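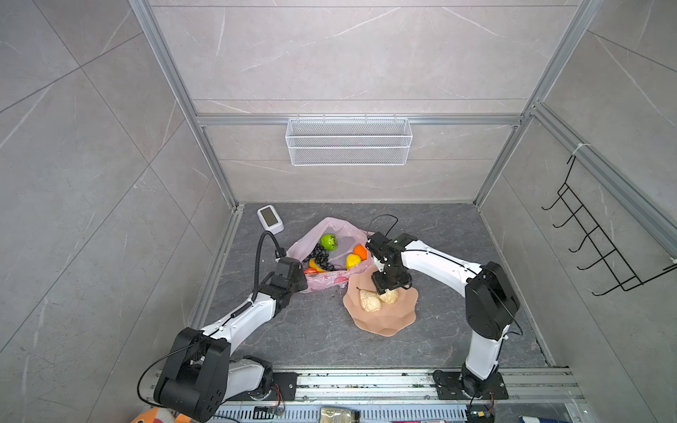

The apple, the grapes, the orange, the banana, and both rolls on the good plate.

The Bag from Plorero

My aunt ran a fruit stand on the main street in Lindsay, and when she closed it she gave away everything that could be eaten and left me everything that couldn't. The whole inheritance came in one pink plastic bag from Plorero, where she bought her string and her paper sacks and, one glorious September, her plastic fruit.

I was over the moon. I was forty-one years old and had wanted that fruit since I was 6! She used to set it out at the front of the stand before sunrise, while the real crates were still coming off the truck, so that anyone walking by would see that fruit was on its way. The apple was my favorite. It was greener than any apple she ever sold, with dark speckles all over it, and I once carried it to school and back in my coat pocket without telling a soul.

So I put the bag down in the middle of the floor and opened it up, and out came the smell of her stand (dust, cardboard, a little bit of rain) and I sat back on my heels and grinned like a fool. The grapes! I had forgotten the grapes. They were such a dark purple that as a kid I'd assumed they were the expensive kind.

There was a plate, too, the peach-colored one with the wavy rim like a flower. She had always eaten lunch off it, standing up, one eye on the customers. I set it beside the bag and gave it the rolls, the two lumpy cream-colored ones, and it looked right at once. Lunch was served. All I needed was somebody to come in and ask the price of oranges.

My Aunt's Rules

She had rules about fruit, and I remembered them better than I remember my own phone number.

Round things go where they can't roll. Grapes go on top of something, never under. A banana should look as though it is about to be picked up. Yellow next to purple, whenever you can get it, and red a little bit hidden, so that people feel clever for finding it.

I tried them all that morning. I tried the banana at the front and the banana at the back. I tucked the small red fruit down by the edge of the bag and walked away and came back and found it, and I did feel clever, I truly did. 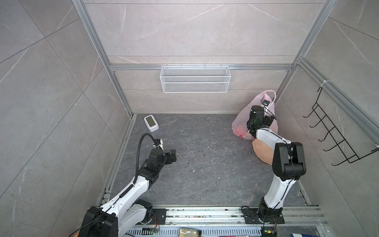
Then I put everything back in and started over, which was the real joy of it. My aunt must have packed and unpacked that stand thousands of times, and she used to hum all the way through. I had always thought of it as the dull part of her day. Now I had my sleeves up and was humming too — the same tune, the one from the Urnorov Soap commercial, which only has 8 notes and never quite ends.

I thought about the wire basket on the back wall. It was clean and white and had nothing in it, and I could picture lemons in there, a great bright heap of them from one end to the other. I thought about the black hooks along the side as well. Paper sacks could hang from those, and an apron, and maybe a bunch of onions if I could find somebody who sold good fake onions.

"You're opening a stand," said my neighbor, who had come by to return a ladder.

"I'm putting away some fruit," I said.

"You've put it away around 16 times. I could hear you humming through the wall."

She picked up the orange and weighed it in her hand, the way people do, and I saw her face change when it turned out to be so light. My aunt lived for that moment. She would have clapped.

"How much?" my neighbor asked.

And I swear my heart jumped. I told her the orange wasn't for sale, but that she could have her pick of the real ones, which would be coming off the truck any minute now. She looked at the door. So did I! For a second we were both listening for the brakes.
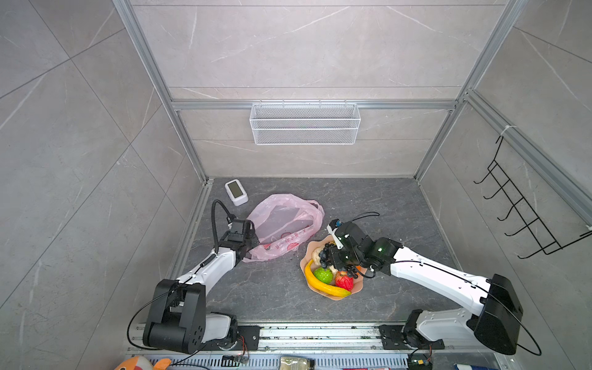

What Was at the Bottom

My neighbor found it. She had the bag up by its handles, giving it a little shake, and a slip of paper slid out and landed on the dark floor between us.

It was in my aunt's square pencil writing. At the top she had put the name of the orchard, Grerkance, and a phone number, and under that, in bigger letters: THEY DELIVER BEFORE SUNRISE. ASK FOR THE GREEN ONES. Then a figure, 138, underlined twice, with no word beside it to say whether it was dollars or pounds or apples.

"Apples," said my neighbor.

"Pounds," I said. "She always wrote pounds."

I put the speckled apple on the paper to keep it flat. Then I went to look for the phone, and behind me I could hear her moving the banana to the front.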